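Playtest notebook, April
Turnport deck simulator, combo turn tests

Entry by me, with Guido Leone's notes copied in where marked (GL).

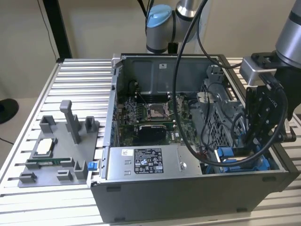 What we are testing

The Medo deck as it stood after the last round of changes. Question is how often it can go off by turn 6 without help from opponents, and whether the second copy of Bakilana is worth its slot. Lino Monti says it is. I have my doubts, so I left both lists in and ran them against each other.

For anyone reading who hasn't got the card pool in their head:

Medo: whenever you sacrifice a creature, put a charge counter on Medo. Remove three charge counters: draw a card.
Bakilana: creatures you control come back to your hand instead of going to the graveyard. Costs one life each time.
Tiner: pay 1, sacrifice a creature, add two mana of any colour.

With all three in play and any creature that costs one or less, each loop is pay one for the creature, pay one for Tiner, get two back. So it is mana neutral, costs one life, and adds one counter. Three loops is a card and three life. A creature that costs nothing nets one mana per loop, and then life is the only limit.

Rules question that held us up

First version of the script let Medo trigger before Bakilana moved the creature. I had written Bakilana as a trigger. It is a replacement effect, so the creature never reaches the graveyard, but it has still been sacrificed and Medo still sees it. Result is the same for the plain loop. It matters when someone has graveyard hate out, because with the trigger version exile effects broke the combo and with the correct version it depends on which replacement the owner of the creature picks. Guido spotted it from the logs. Fixed, and all the numbers from before the fix thrown out.

(GL) Also check what happens when Medo itself is the creature sacrificed. It should see its own sacrifice but the counter has nowhere to go. Script was putting it on the new copy when recast. Fixed in the same change.

Method

1000 games per list, goldfish only, on the play. Mulligan rule: keep any seven with two to four lands and at least one of the three pieces or a tutor. Six-card hands keep with two lands and anything castable. Never below five. The tutor always fetches the missing piece, and if two are missing it fetches Tiner first.

I know the tutor rule is crude. A person would sometimes fetch a land. Leaving it for now so that both lists are treated the same.

Observations

The list with two Bakilana assembled the pieces a little sooner, as expected. It also got stuck more often with the second copy in hand and no cheap creature. In the logs I read by hand, the missing part was usually the creature and hardly ever Bakilana.

Life total is a bigger problem than I thought. Starting at 20 the deck wants about 12 loops to draw into the finisher, and that leaves 8. Fine against nothing. Against anyone who has been attacking since turn three it is not there. Lino suggests one lifegain creature at zero or one mana, which would go in the loop and pay for itself. There are two candidates in the pool. One enters tapped, which makes no difference to us as Tiner doesn't care.

The fetch order needs looking at too. Going for Tiner first is right when there is mana to spare. On four lands it often meant casting Tiner, passing, and giving the table a full turn to remove it. I would hold it back and land Bakilana first, as it does nothing obvious by itself.

Read 50 logs in full. Two had the script playing a second land in one turn after a mulligan. Need to find out if that is in all of them or only where the hand was put back in a certain order. Until then treat the turn counts as provisional.

To do

Find the extra land bug, then rerun both lists.
Swap one Bakilana for the lifegain creature, make that list three.
Tutor rule: Bakilana first on four lands or fewer.
Ask Lino for his sideboard, the copy I have is from before Tiner was added.
Guido to write a simple attacker so we are not only goldfishing. One creature on turn two, one on turn four, attacks every turn, no blocks.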